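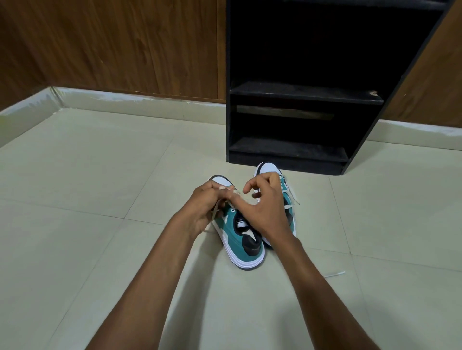 Front door sticks every summer, fine in winter. Plane it or leave it?

Asked in Home Repair > Doors and Windows
Tags: front door, swelling, humidity, weatherstrip

We bought a house built in 1900 and the front door is solid wood, original as far as we know. It opens straight into the hall. From October or so through April it works fine, maybe a little loose if anything, and you can feel a draft on the latch side. Then in June it starts to drag, and by July I have to put my shoulder on it to get in and pull with both hands to get out.

It rubs at the top corner on the latch side and a few inches down from there. I closed a strip of paper in it at different spots and it pinches hard at that corner and slides free everywhere else except near the bottom hinge, where it's snug. The door is painted on both faces. I don't know about the top edge. I haven't taken it off.

What we have done so far: soap on the edge (helped for two days), tightened the hinge screws (one on the top hinge just spins), and had a man from Grewal come out to look. He said the door was past saving and quoted us a new steel one. We would like to keep the old door if we can. He charged $98 for the visit, so I'd like to get some use out of it, but he didn't take any measurements that I saw. 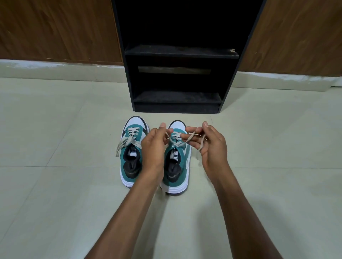

The floor is the other thing I'm trying to plan for, because whatever I do at the bottom of the door has to work with it. A previous owner put tile over the old boards, so the hall side is higher than it was when the door was hung, and the bottom has already been trimmed once, badly. There is a bare wood strip along the lower edge where the paint was cut away. The tile is pale, as you can see under the sneakers by the shoe rack, and any scrape mark is going to show on it. I don't want a sweep that drags. Right now there is enough room to slide a pencil under the door on the hinge side and a bit less on the latch side.

So my questions are whether I should plane the corner now while it's sticking, or wait until it shrinks. And if I plane it now, will the winter draft get worse? We have a roll of Stirko foam tape in the basement that came with the house. I don't know if it's any good.

I own a hand plane, a block plane, a drill, and a decent set of chisels. I've hung interior doors before but nothing this heavy.

2 answers

First answer, marked helpful by the person who asked

Don't plane anything yet. Start with the screw that spins.

When a heavy door rubs at the top on the latch side and is tight near the bottom hinge, it's usually sagging off the top hinge. The humidity makes it bigger, so you only notice in summer, but the sag is there all year. You can check this with somebody helping. Open the door partway, have them lift up on the knob, and watch the top hinge. If the leaf moves against the jamb, you've found most of your problem.

To fix the loose hole, take the screw out and look at how long it is. On these old doors they're often short and only bite into the jamb. Replace it with a three inch screw of the same gauge that goes through the jamb and into the framing behind it. Do one screw in the top hinge, the one closest to the stop if you can. Drill a pilot hole first and rub some wax on the threads. Turn it in by hand at the end, because you can pull the jamb over too far and then you have a new problem. Check the gap after each half turn.

If the framing isn't there to bite into (there may be a space behind the jamb in a house that old), go back and plug the hole instead. Drill it out to 3/8, glue in a hardwood dowel, let it sit overnight, drill a fresh pilot. Toothpicks and glue will work on a closet door. I wouldn't trust them on this one.

After that, do the paper test again. You may be down to a light rub or none at all.

Then look at the top edge of the door. Stand on a chair with a mirror, or just run your fingers along it. If it feels like bare wood, that's where the water is getting in. People paint the faces and the sides and skip the top and bottom because they can't see them. You already know the bottom is bare. End grain on the stiles takes in a lot of moisture. Wait for a dry spell, sand lightly, and put two coats of oil primer on both edges and then your paint. For the bottom edge you do have to pull the hinge pins and take the door down. Have a second person for this and a couple of padded sawhorses ready. A door like that is heavier than you think – mine was 218 with the glass in it, though mine is wider than most.

On the draft, throw out the old foam tape. It goes stiff and crumbly after a few years, and if it's too thick it will push the door out and make the latch hard to catch. Spring bronze is the right thing for a door that changes size, as it flexes. Volo sells it in rolls with the nails. It takes an afternoon to do and you'll hit your thumb.

For the bottom, get an automatic sweep. It has a bar that drops when the door closes and lifts when it opens, so it never touches your tile. They cost more. The surface mounted kind screws to the inside face, so you don't need to cut a groove in an old door.

As for the man who came out, a company that sells new doors is going to quote you a new door. I wouldn't read more into it than that.
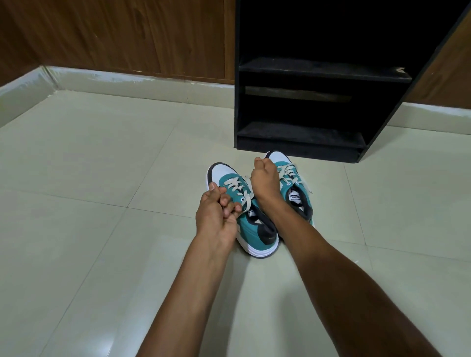

Second answer

I agree on the screw but I think waiting to plane is bad advice if you have to shoulder the door every day. You'll rack the joints. I had one come apart at the lower rail that way.

Mark the high spot with a pencil now, while it rubs. Go over it with the block plane, two or three passes, close the door, look again. Plane from the corner in toward the middle or you'll blow out the end grain at the top. Stop as soon as it closes without a shove. You aren't trying to get a nice even gap in July. Prime the spot the same day, even if it's humid, and do it over properly in the fall.

It will be looser in winter, yes. That's what weatherstrip is for. I used Gustik silicone bulb instead of bronze and it's fine, easier to put on too. It's been up six years.

Also check that the strike plate isn't what's catching. Rub lipstick or chalk on the latch and see where it hits.

Comments on the first answer

I did the long screw and it pulled in nicely, the corner only rubs a little now. Thank you. Top edge is bare wood like you said. There's also an old drip of varnish up there and what looks like a carpenter's mark in pencil.

Leave the pencil mark if you can and prime around it. Small spot won't matter.

Does the automatic sweep work if the floor isn't level? Ours is lower on the latch side too.

Most of them self-level by a small amount, maybe a quarter inch over the width of the door. Set the plunger on the hinge side a turn at a time and test it with a sheet of paper.

Measure your gap at both ends before you order. I sent the first one back because it didn't drop far enough – the package only gives the width.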